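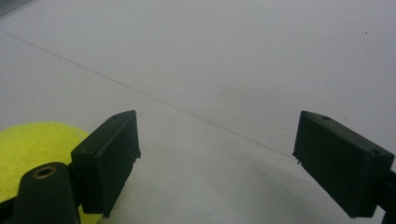 Code of practice for hand-held gripper recording published

Wednesday, September 11, 2019

A code of practice for people who record manual tasks with hand-held grippers has been published by the Herkbridge working group on robot training data. It runs to 50 pages and covers the set-up of the work table, the condition of the grippers, the safety of the person holding them and the notes that must be kept with each recording.

The code is voluntary. It is aimed at small laboratories and contract recording firms, many of which have until now worked from their own house rules. A draft was put out for comment last December and drew 421 responses, most of them on two points: how worn a finger may be before it has to be changed, and how long one person should work without a break.

Why a common code was wanted

Recordings made with hand-held grippers are often passed from one group to another and mixed together before they are used to train a robot arm. The working group says the mixing is where most complaints begin. One site may record with the fingers fully open at the start of every attempt, while another lets the operator begin in any position. One may throw away failed attempts and another may keep them without marking them as failures.

To test the draft, the group looked at a set of 1,209 recordings supplied by Roneck, a contract recording firm, and by the Spahić laboratory. The recordings covered simple table tasks such as picking up a ball, placing it in a tray and passing an object from one hand to the other. Roughly a fifth had something missing from the notes that would have made them hard to use elsewhere. The most common gap was the date on which the gripper had last been checked.

The table

The first part of the code deals with the work surface. It should be plain, matt and large enough for both grippers to move without leaving it. Joins between panels are allowed as long as they lie flat and do not catch a finger or stop an object from rolling. Objects that are not part of the task should be taken off the surface before recording starts.

Where a task uses a container, its position at the start must be written down, along with whether it is fixed or free to move. The group had first wanted containers to be fixed in all cases. It dropped this after several respondents pointed out that a light tray shifting when it is touched is part of what a robot has to learn to deal with.
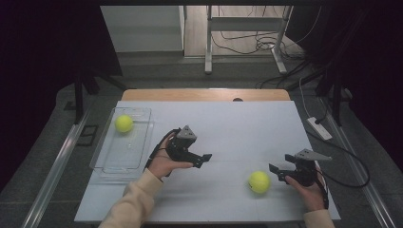

Two-handed work with tennis balls and a clear plastic tray. The code asks for the tray's starting position to be noted.

Cables take up a longer section than expected. A cable that runs from the gripper must have enough slack for the full reach of the arm, and should be led away from the working area and not across it. Power strips may stand on the floor but must be kept out of the operator's walking path. Stands and rails close to the table should be checked for stability at the start of each day.

The grippers

Each gripper is to be given a number and a record card. Fingers must be looked at before every session and the result entered on the card, even when there is nothing to report. Light scuffs on the contact face are accepted. A finger with a crack, a loose fixing or an edge that could mark the object has to be replaced before work goes on.

Chipped or frayed edges caused the most argument. Some respondents wanted any visible damage to rule a finger out, which others said would mean changing printed parts several times a week. The published text takes a middle line – small chips away from the contact face may stay, but they must be photographed and the picture kept with the card. Both fingers of a pair are to be changed together.

The opening width is to be checked at the start and end of each session. If the two readings differ by more than the limit given in the annex, the session is not thrown away but must be marked, so that later users can decide for themselves.

Objects

Test objects should be listed by type, size and main colour. Printed lettering on an object need not be covered, but it should be mentioned in the notes. The same goes for any object that turns up at the edge of the view without being the one the operator is meant to pick up.

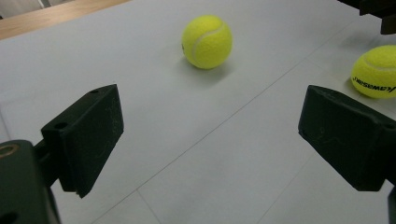 Open fingers over the table, with one ball beyond their reach and a second just behind the right finger. Each object is listed in the session notes.

Soft or felt-covered objects are to be inspected for wear in the same way as the fingers. The code gives no fixed life for them and leaves the decision to the site.

The operator

Operators should take a break of at least 10 minutes in every hour of recording. Sleeves should fit closely at the wrist, and the height of the table should let the forearms stay level for most of the task. Anyone with pain in the hand or wrist must be able to stop without losing pay for the session.

Operators must also be told what the recordings are for and who may receive them. If a camera picks up a face, a badge or a computer screen, the recording is to be set aside until the matter has been dealt with. Respondents were almost all in favour of this section and it was changed very little from the draft.

What happens next

Roneck and the Spahić laboratory have said they will follow the code from the start of next year. Estar, which makes recording software, plans to add the session sheet from the annex to its next release so that it can be filled in on screen.

The working group will collect comments on the published text for a year and then decide whether a second edition is needed. Two subjects were left out for lack of agreement – work with liquids, and work with sharp tools – and a separate draft on these is being prepared.

The code and the blank record cards can be had free of charge from the Herkbridge office. Printed copies are sent out by post on request.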